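Uncommanded Finger Opening During Mug Pick-up: Fault Report

Student project report, Group 3
Frida Thorlacius, Eduardo Carrilho, Raelene Sutcliffe
Supervisor: Keith Pirihi
Last updated: February

1. Background

The Grornberg bench arm was set up by last year's group to pick up household objects and put them down at a marked spot. Our task was to improve the success rate for mugs, which was the worst of any object class in the earlier report. We inherited the arm, the linkage gripper, the wrist camera and the control code, which is written on top of the Brunton motion library.

During the second block of trials the gripper lost its hold on several mugs in a way that did not match the failures we had been sorting them into. In one of these the mug fell to the bench, bounced and went over the guard rail on the operator's side. Eduardo was standing outside the marked line and was not hurt. The mug broke. We stopped the trials and changed the subject of the project, with our supervisor's agreement, to finding the cause. This report covers that work.

2. Test arrangement

A trial starts with the mug at one of three start positions. The arm approaches, closes the fingers, lifts, pauses, moves across and lowers. The wrist camera saves a still at each change of state in the control program. Finger position is read from the encoder on the gripper motor. There is no force sensor. Grip force is inferred from motor current, and the control program treats the grip as good when the current stays over a set threshold for five readings in a row.

Each trial was given one of four results: placed, slipped, missed, or stopped by operator. The slipped class covers any case in which the fingers made contact and the mug was later not held. We now think this class was too wide, as it put two separate faults under one heading.

We ran 122 trials before the stop. Of these, 24 were logged as slipped.

3. Sorting the slipped trials

Raelene went through the stills for all the slipped trials and Frida went through the current and encoder logs. They did this separately and compared notes afterwards. In most cases the two sources agreed: the mug turned in the fingers during the lift, the encoder showed the fingers closing further as the wall slid out, and the current dropped last. This is an ordinary slip and has been known since the first report.

In the remaining trials the order was reversed. The current dropped first, the encoder then showed the fingers moving apart by a small amount, and only after that did the stills show the mug out of position. No open command appears in the program log for any of these trials.

The stills were less useful here than we had hoped. They are saved on state changes and the program did not register a change of state when the grip was lost, so the nearest still may be from well before or well after the event. What they do give is the attitude of the mug at that point. A mug on its side against one finger is a poor position from which to recover, and the program had no branch for it.

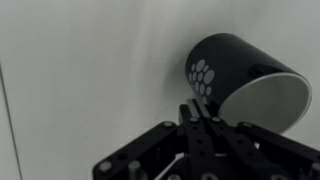

Figure 1. Wrist camera still. Black mug on its side, with the tip of a gripper finger against it.

The control program has no way of telling the attitude in Figure 1 from a good grip by current alone. Any load on the finger raises the current, whether it comes from a wall held between two fingers or from a mug bearing on one tip. This is a weakness in the grip check and is separate from the opening fault, but the two make each other worse.

4. Possible causes considered

4.1 Loose fasteners in the linkage

This was our first idea. The fasteners on both linkage arms were checked with a torque driver against the values in the handover notes. One was slightly under value. It was reset and the fault came back in the next set of bench tests, so we ruled this out as the main cause. Play at the fingertips was measured before and after and did not change by an amount we could read.

4.2 Supply voltage drop

The shoulder motor and the gripper motor share a supply. We logged the supply voltage at the gripper connector while the arm was lifting. A dip was present at the start of each lift, but it was within the range allowed for the driver board, and the driver did not reset.

4.3 Thermal limit in the driver

The driver board reduces current when it judges the motor to be too hot. It has no temperature sensor on the motor and works from a running sum of current over time. We held the fingers closed on a test block and logged the current. After a long enough hold the driver cut its output in a single step, and the fingers moved apart under the return spring. The encoder trace had the same shape as the traces from the unexplained trials.

The running sum is not cleared between trials. This explains why the fault was never seen early in a session and why last year's group, who switched off between trials to change objects, did not report it. It also explains why our own attempts to reproduce it first thing in the day failed. We lost most of a week to this.

5. Why the program did not react

The driver sets a warning flag when it cuts the current. The Brunton library reads the flag and passes it up, but the control program we inherited only checks for errors and ignores warnings. The arm therefore carried on with its planned move, at full speed, with the fingers partly open.

The threshold check should have caught the drop in current. It is only run once, at the end of the closing move. After that the program assumes the grip is good until it reaches the place position. We had read this part of the code several times and had taken the loop around it to be a continuous check — it is a loop over the five readings and nothing more.

6. Changes made

The driver warning is now treated as an error. When it is raised the arm stops, holds its position and asks the operator to clear the area under the gripper.

The current check now runs through the whole of the lift and the move across. A still is saved whenever the check fails.

Holding current was reduced after the initial close. We set the closing limit in the driver to 2,000 counts, as before, and added a lower limit for holding. The lower value was found by trial with the heaviest mug in the set and has not been tested with other objects.

The guard rail on the operator's side was replaced with a taller clear panel, fitted by Jolene Hinds from the Dalisstead workshop. Ceramic mugs are no longer used in tests where the arm lifts above rail height.

7. Results after the changes

The long hold test was repeated with the new holding limit and the driver did not cut the current before the test was ended by hand. With the old limit put back, the driver cut the current, the warning was raised and the arm stopped as intended.

We did not have time to repeat the full trial block. The mug success rate asked for in the original project brief has not been measured, and no claim is made about it.

8. Remaining problems

The grip check still cannot tell one-finger contact from a proper grip. A contact pad on each fingertip would be the simplest fix. Eduardo made one from conductive foam, but it wore through during handling and was not fitted.

The return spring opens the fingers when power is lost. This was a choice by the maker, Trurkelura, and makes sense where a hand might be trapped, but it means that any loss of power during a lift will drop the load. The risk assessment we inherited states that the gripper holds on power loss. This is wrong, and a corrected copy has been handed to our supervisor.

Trial logs from before the stop have been kept with their original labels. A second column gives our revised label for each slipped trial. Anyone using the earlier group's slipped figures should treat them with care, as their current logs were not kept and cannot be sorted again.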